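Handheld gripper data collection > Laundry and cloth
Thread: how messy is too messy for the pile?

pedal_steel_jo
Starting a cloth set for the Wuvetano arm, pick one garment out of a heap and lay it flat. 32 demos done last night, all on a bare table, three t-shirts. Trains fine, falls over the second I throw a hoodie in. So do I go straight to real mess or build up to it? Don't have a lot of evenings for this.

mrkdown_k
Build up. Single item, then 2 overlapping, then heap. If you go straight to a heap you won't know if it's failing on the grasp or on picking the target.

Jahangir Karunaratne
Disagree. Did the staged thing in April and threw most of it out. Policy learned that cloth = blob in the middle of a plain background. Go to a bed, dump the basket out, start recording. You can always filter later, can't add mess later.

mrkdown_k
"filter later" is how you end up with 1,000 episodes and no labels. Been there.

Jahangir Karunaratne
So label them. One line per episode, target item and where you grabbed it. Takes seconds.

pedal_steel_jo
ok but what about patterned stuff? My bedding is loud. Was going to put a gray sheet down

tinsnips
Leave the bedding. Plain sheet is just your table again.

Vurthorpe_Lab2
Seconding the bedding thing. We ran Masson fingers on solid color sheets only, then moved to a floral one, success rate went in the toilet. Not the gripper's fault.

mrkdown_k
How many episodes tho? If it was a small set that tells you nothing about sheets specifically.

Vurthorpe_Lab2
24 per sheet. Small, yeah. Still wouldn't do it again.

pedal_steel_jo
Fine, no sheet. Jahangir can you post one of yours so I know what level of chaos we're talking. And where do you go in on jeans, mine keep sliding out

Jahangir Karunaratne
Sure. Target is the jeans, label just says "jeans, center". For grip go for a fold of denim with a seam in it if you can get one, flat denim slips. Come in slow, pause before you close, the pause helps when you're cutting episodes later. Patchwork quilt on the right is about as loud as it gets and I'd keep every one of these.
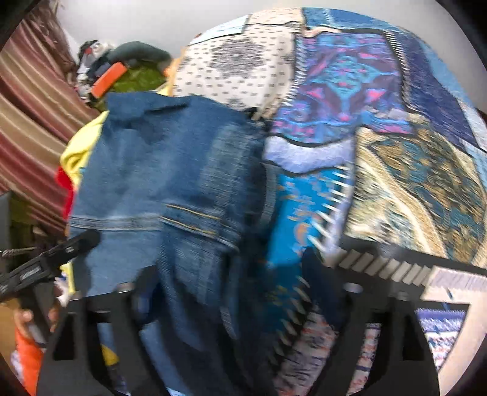

tinsnips
Good one. Only gripe, yellow thing is tucked right up against the jeans, if you pinch both what do you do with the episode?

Jahangir Karunaratne
Keep it, tag it "double". Release and regrab in the same take if you can.

mrkdown_k
No no no. Double grabs go in a seperate folder. You're teaching it to drop things.

Jahangir Karunaratne
I'm teaching it to recover. Different opinion, fine.

pedal_steel_jo
Going to tag them and train with and without. Anyone running Pedier for the tagging or is a spreadsheet ok

Vurthorpe_Lab2
Spreadsheet. Just keep the episode number in the frist column and don't sort it by hand.

pedal_steel_jo
k. dumping the basket out now, will post numbers when theres something to post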